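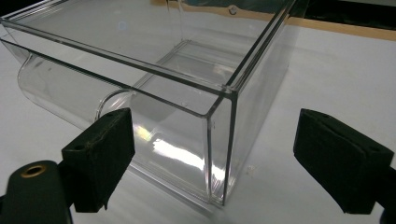
Clear drawer with rounded front, on a white tabletop.

Penner 36 Replacement Crisper Drawer

Updated July
By the Sindau Parts Desk

The Penner 36 is a clear plastic drawer for the lower compartment of Besto upright refrigerators. It replaces the original drawer one for one and runs on the existing side rails. No tools are needed. The drawer ships without a cover shelf; the glass shelf already in the cabinet closes the top.

Outside width is 361 mm, measured across the rim. Rail depth is unchanged from the earlier version, so older cabinets do not need new rails. Maximum load is 99 oz, spread evenly. Heavier loads bend the rim and the drawer will start to drag on the left rail first.

The plastic is rated for refrigerator use only. Do not put it in a freezer compartment – the walls become brittle and crack at the corners. Hand wash in lukewarm water with mild soap. Dishwashers, bleach and scouring pads will haze the surface, and hazing is not covered under warranty.

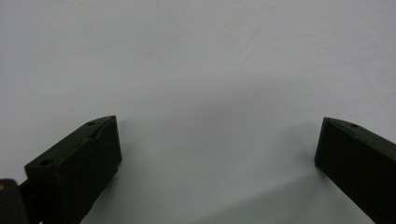
FIT AND INSTALLATION

Check the model plate inside the cabinet, on the right wall behind the drawer. Plates starting with P or PV take this part. Plates starting with R take the Puvau narrow drawer, sold separately.

Open the cabinet door past 90 degrees. On some kitchen layouts the door stops against a wall before that point, and the drawer has to go in at an angle with the door shelf removed. Tilt the front up, set the rear of the rim on the rails, lower the front and push until it stops. If the drawer sits high at the back, the glass shelf is in the wrong slot. Move it up one position.

Wipe the rails before fitting. Do not use cooking oil as a lubricant. 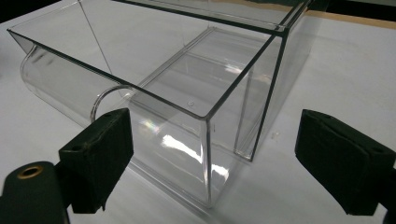

ORDERING AND RETURNS

Sold singly or in cartons of 36. Current stock is 1,812 units at the main warehouse. Orders placed before 2 p.m. leave the same working day. Unused drawers can be returned in the original packing. Report cracks on arrival before fitting the part – claims on fitted drawers are handled under warranty and take longer.

Related items
Puvau narrow drawer
Besto side rail, left
Besto side rail, right
Penner glass shelf
Door shelf clips, pack of four

Contact Sindau | Shipping | Copyright Sindau | Back to top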